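Sep 27, 2026
Rondine cell, shared bench, pick-to-tray notes

Wrist camera recalibrated, 12 poses, board flat on the tabletop. Residual acceptable. Hand-eye transform written to the Hallitz config and the old one kept with a .bak suffix.

Clear acrylic is still the problem. Depth drops out on the shelf panels and comes back as table height, so the planner thinks there is free space where there is a divider. Workaround: fixed collision boxes for the stepped rack, entered by hand, and no depth trusted inside them.

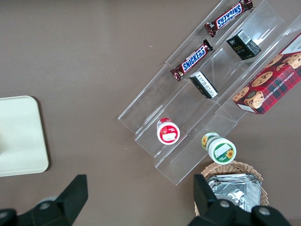

Label set for the Sastow detector is at 2,682 crops. After removing blurred and duplicate ones, 2,518. Both Snickers bars get the same class. The small black boxes need more crops with the printing at an angle. The plaid cookie box is too wide for the present finger opening, leave it out of the pick list.

Basket approach: come in vertical, slow to 100 mm/s above the rim, close on force and not on position. Sandwich wedge gets the lowest force limit of anything on the table.

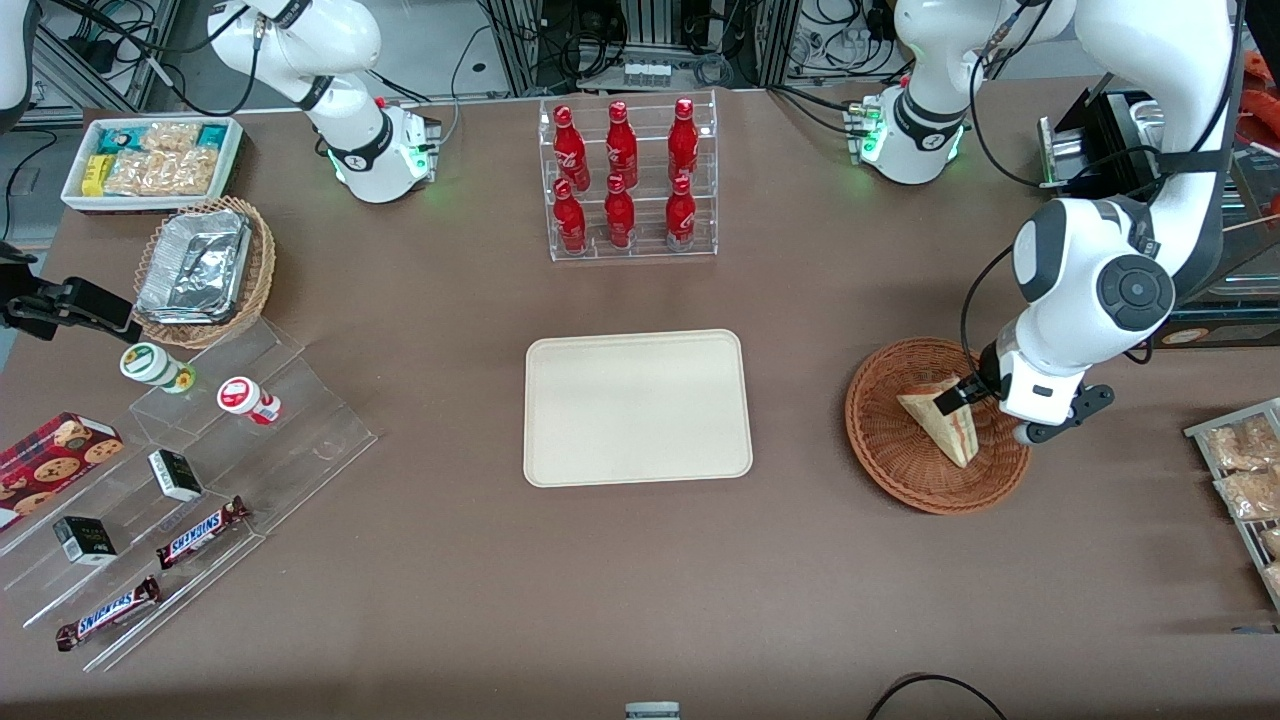
Left arm only for baskets until the Rosser mount has a second cable clamp. Right arm parks high.

To do: matte tape on the divider edges, retest depth. Reprint finger pads. Bottle display stays where it is, the tray pose is referenced to it.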